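Udeck sold us the simulator as a favor to the staff. My job at Cloveck used to be clearing kitchens. Now I clear them on a screen first, so the machine can learn.

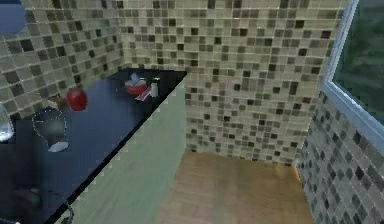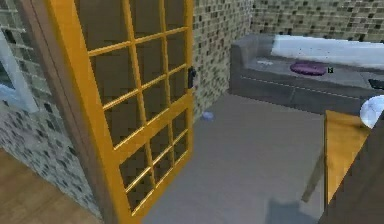
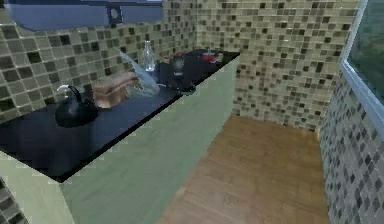
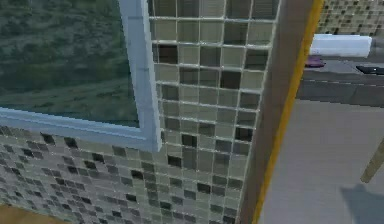

My old foreman, Ward Kramer, measured a good worker by sore knees. I'm measured by reruns, 506 last October – my knees feel fine and my eyes are shot. The mosaic tile follows me from one view to the next, and I see it when I shut them. The raise, I'm told, is still being simulated.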